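Kolen planner / Kitchen tasks
Ticket: arm takes the scenic route over the stove
Opened by: Razia Rajput
Assigned to: Kulsoom Hayat
Status: Open (reopened twice, let's not talk about it)
Opened: 2018-09-06

Razia Rajput
Task is the usual put-in-pot one on the Afridi kitchen scene. Since I pulled the new Kolen build, the planner gives me valid paths that no sane person would ask for. Collision checker is happy. Path cost is apparently fine. The elbow, meanwhile, tours the neighbourhood before the hand goes anywhere.

Config is stock apart from the smoothing weight, which I put back to default to rule out my own cleverness. Seed 16 is the best behaved of the bad ones if you want something to step through.

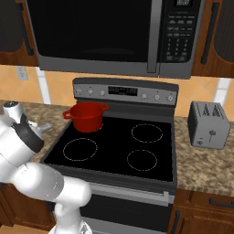 I've attached the trace as well. Look at the IK seeding block near the top. It reports 3,000 samples, then picks the very first one it found. Every time. I could have done that with one sample and gone for lunch.

Kulsoom Hayat
Can't reproduce on my machine, which I realise is the most irritating sentence in the language. Which Olero version have you got? There was a change to joint limit handling in January that quietly widened the elbow range, and the release notes gave it half a line under "minor".

Razia Rajput
Whatever the install script gave me. Checked: it's three releases behind yours. The script pins it. The comment beside the pin says "temporary".

Kulsoom Hayat
Removed the pin, colour me shocked. Please update, clear the Wundska cache and rerun. Clear the cache properly, by deleting the folder. The button marked Clear Cache clears the log window.

Razia Rajput
Updated, deleted the folder, reran 100 seeds. Better on most of them. On the rest it still folds itself up like a deck chair and drapes the upper arm across the back of the stove. 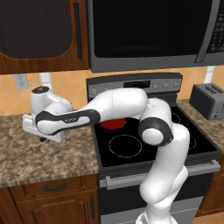
Clearance to the pot is reported as positive in all of those, so nothing gets flagged. I'd argue that a number being greater than zero is a low bar for judging anyone's behaviour. Could the cost function have an opinion about how close the upper links go? At the moment it only seems to care about the gripper.

Kulsoom Hayat
It does only care about the gripper. The link clearance term exists, is documented, has its own unit tests, and is multiplied by a weight that defaults to zero. Try link_clearance_weight: 3 in the planner file. Also set ik_select to "best", as the default is "first", which explains your lunch.

Razia Rajput
Done both. Planning is slower, but I can live with it. Seed 16 now goes in over the pot without the detour. 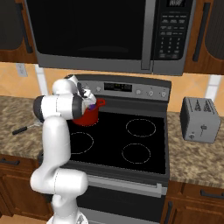
Seed 16, new weights: gripper at the rim of the red pot, purple object just beneath it.

Two seeds still time out before they find anything. I'd call that a separate ticket, mostly so I can close this one.

Kulsoom Hayat
Leave it open until the defaults are changed upstream, or the next person to install this gets the deck chair. Patch is up for review. I've also renamed the Clear Cache button, and that has so far drawn more comments than the planner fix.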